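Bramero (hand-held gripper)

Bramero is a home-built pair of hand-held grippers, made by Kieran Haslam and Nanna Norðdahl in the spare room of a terraced house and, on wet weekends, at the Ackroyd shared workshop. It was begun in March as a cheap way of recording how people handle clothes, so that a robot arm might one day be taught to do the same.

The first version had stiff plastic fingers and was, by Norðdahl's cheerful account, hopeless with anything softer than a tea towel. The second, known as Givus, took 13 evenings to put together and brought in linked arms turning on silver-coloured pins, along with blue ridged pads inside the jaws, which the pair were very fond of and still talk about at length.

Most of the trying-out is done on an ordinary bed, with coats and dark garments spread over white bedding and small silvery pieces laid near a collar for picking up.
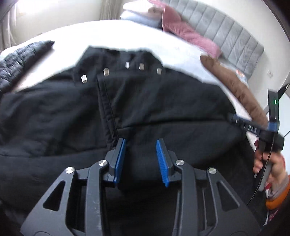
Haslam keeps a notebook of every session, each lasting about 30 minutes, and had filled 300 pages of it by Aug 3, 2023. The drawings are shared freely with other members of the workshop.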